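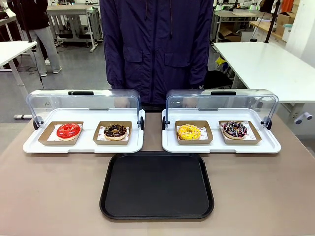
Roll-top display trays, covers open.

Herkthorpe Community Markets – Stallholder Forum
Topic: Covered display requirement for unpackaged baked goods

market_office
Stallholders are advised that from December all unpackaged baked goods must be kept under a rigid cover when not being served. Cloth, mesh and cling film will no longer be accepted. Applications for an exemption should reach the office by close of business Friday.
Nabil Atallah
Market Office

Brilico_Bakes
We acknowledge the notice and support its intent. We would, however, ask the office to clarify whether a roll-top cover may remain open during peak trade. Closing it between each customer is not practicable when a queue has formed.

rye_and_caraway
I must respectfully disagree with the previous poster. A cover that stands open from 8 am until the stock is gone offers no more protection than a tea towel. If the requirement is to mean anything, it should apply during trade.

Kinnunen Pastry
Our stall falls between these two positions. We were quoted $1,306 for a full glass cabinet, and that is before the additional site fee for a longer table. For a stall selling slices and buns one morning a week, the outlay is difficult to justify.

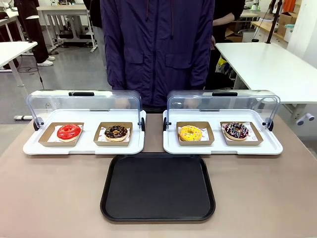 Acrylic covers are considerably cheaper, although they scratch if wiped with paper towel and the hinges require regular cleaning. We would favour a rule that permits them to be open while a staff member is serving and requires them to be shut at all other times.

rye_and_caraway
That wording would be acceptable to me, provided "serving" is defined. Setting up and packing down should not be included.

Skatis
May I ask whether goods in individual open boxes are regarded as packaged? Our customers select a box and take it with them.

market_office
In reply to Skatis: an open box is not packaging for the purposes of this requirement. A lid must be fitted.
In reply to Kinnunen Pastry: the proposed wording has been noted and will be considered with the exemption applications. The $300 equipment rebate remains available and may be claimed for acrylic covers.
N. Atallah

Brilico_Bakes
Thank you. We maintain that the definition should extend to set-up – our table is stocked well before the gates open – and will make a written submission to that effect.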